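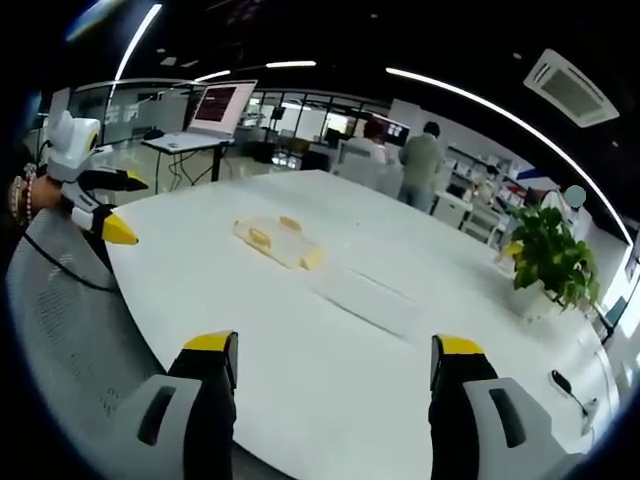

Trultholm sets equipment budget for hand-held gripper work

March 6, 2024

Trultholm has approved an equipment plan that puts hand-held grippers ahead of full robot arms in its next purchasing round. The plan covers 5 collection stations, each fitted with a left and a right gripper, and defers the purchase of arms until December at the earliest.

Under the plan, 3 stations will be bought outright and 2 leased from Kikuchi, a supplier of small automation parts. The lease includes replacement finger tips and cables, the two items that took up most of last year's repair spending. Tips for the purchased stations will be ordered separately from Dulel in a single lot of 2,000.

Bids for the arms will be requested once the stations have been in use for a full quarter. Payload and reach figures will be drawn from the tasks recorded during that period — mostly tabletop picking and placing of light parts, trays and packaging. Power and floor loading have already been checked for both stages.

Software is budgeted on a separate line. Trultholm will keep its current Kostis license for logging and playback, with added seats for the new stations. Storage was left out of this round and will be priced after the first month of recording.

Delivery of the leased units is expected first. The purchased stations will follow in two shipments, with calibration fixtures in the second.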